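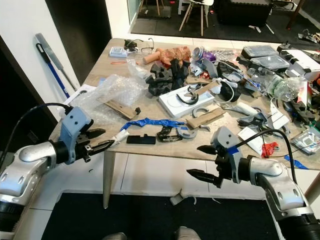 Skarow Recycled Packing Paper, 335-Foot Roll

Item no. 2165
Sold by the roll or by the case
In stock, ships from our Cloltent warehouse

Overview

Anyone who has moved house knows the moment in the kitchen when the newspaper runs out and there are still two shelves of glasses to go. Skarow paper is what we reach for in our own homes, and it has been the steadiest seller in our moving department for as long as we've had a moving department. It's a plain, soft, unprinted paper on a long roll, with enough body to hold a crumple and enough give to tuck down inside a coffee mug without a fight.

We used to carry it in flat bundles. Plenty of you liked the bundles (we still get letters!), but they got dog-eared in the mail and took up half a table once you opened them, and the roll solved both of those troubles at a stroke. You tear off as much as you want, a short piece for a teacup or a great long one for a lampshade, and the rest stays clean and tidy on its core until you need it again.

There is no ink on it anywhere. If you've ever unpacked a set of white plates wrapped in the Sunday paper and then had to wash every single one, you'll understand why that matters to us. Your hands stay clean too, so you can go straight from the dishes to the table linens.

Details

Length: 335 feet
Width: 2 feet
Color: natural gray-brown, varies a little from batch to batch
Material: recycled paper, unprinted, no coating
Core: cardboard, open at both ends
Perforation: none
Case quantity: 2 rolls

What it's good for

Dishes and glassware, first and foremost. Lay a plate near one corner, fold the corner over it, set the next plate on top and keep folding, and you'll have a snug little parcel that stands on edge in the box. Plates do travel better on edge than stacked flat, a thing we learned the hard way with a customer's wedding china many years back.

It also does a lovely job on picture frames, vases, candlesticks, Christmas ornaments, jars from the pantry, and all those odd little things from the top of the dresser that don't belong in any box in particular. Crumple a few lengths into the bottom of the carton before you start and a few more on top before you close it. If you can press down on the closed flaps and feel them sink, add more.

People use it for things that have nothing to do with moving as well. We hear from families who roll it down the length of the table for birthday parties and let the children draw on it, and from gardeners who wrap their dahlia tubers in it for the winter. One shop on our route uses it for pressing out sewing patterns. We keep a roll in the back room for wrapping gifts, tied with kitchen string.
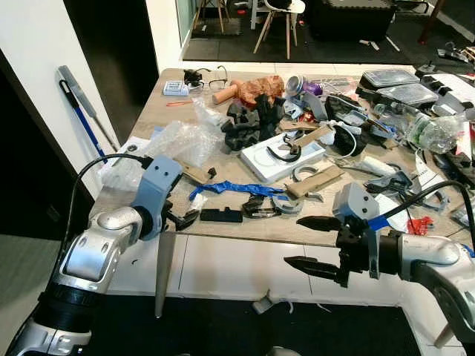 Paper or padding?

The question we're asked more than any other is whether paper is enough by itself. For everyday dishes, books with nice covers, pots and pans and most of what lives in a kitchen cupboard, yes, it is, provided you're generous with it. For a television, a large mirror or anything you would cry over, we'd put paper on first and then a layer of our Josero cushion wrap over that. The paper goes against the surface so that nothing can stick or leave a mark, and the cushioning takes the knocks. Please don't put any plastic wrap straight against varnished wood or an oil painting, particularly in warm weather. It can leave a pattern in the finish that won't polish out.

How much will I need?

One roll will see most people through a kitchen of ordinary size. If you collect teacups, or you inherited your grandmother's glass cabinet and everything in it, get the case. We'll gladly take back an unopened roll, so it does no harm to order on the generous side. A studio apartment with a bachelor's kitchen might leave you with half a roll to spare, and that half roll will be very welcome come December.

Storing and reusing

Keep the roll somewhere dry, standing on end if you can, because a roll left lying under other boxes will go flat on one side and won't turn nicely on a holder. Used sheets smooth out well with the flat of your hand and can be used two or three more times before they get too soft to do much good. After that they can go in with your paper recycling as long as there's no tape stuck to them, or be torn up for the compost.

Goes well with

Tsakiris Table-Edge Tearing Bar. Clamps to a tabletop and gives you a clean tear every time. It isn't strictly necessary, and some of us are perfectly happy with scissors, but if you're packing a whole house your wrists will thank you.

Josero Cushion Wrap, small bubble. Clear, on a roll, in the same width as the paper so that the two can be pulled together.

Dish carton with dividers. Double-walled, with handholds. Comes flat.

Paper tape. Sticks well to cardboard and can be written on with any marker.

Shipping and returns

Orders placed before noon go out the same day. Rolls are shipped in their own sleeve and the case comes in a plain carton, which you may as well keep for packing (it's a good size for shoes). Unopened rolls may be returned within 33 days for a full refund of the purchase price. If a roll reaches you crushed or damp, send us a note with your order number and we'll put another in the mail without asking for the first one back.

Local customers are welcome to pick up at the Cloltent counter. Ring the bell at the side door if the front is locked, and give us a minute, as we may be up a ladder. July and August are our busiest months, so if you're moving over the summer it's kind to yourself to order a little early.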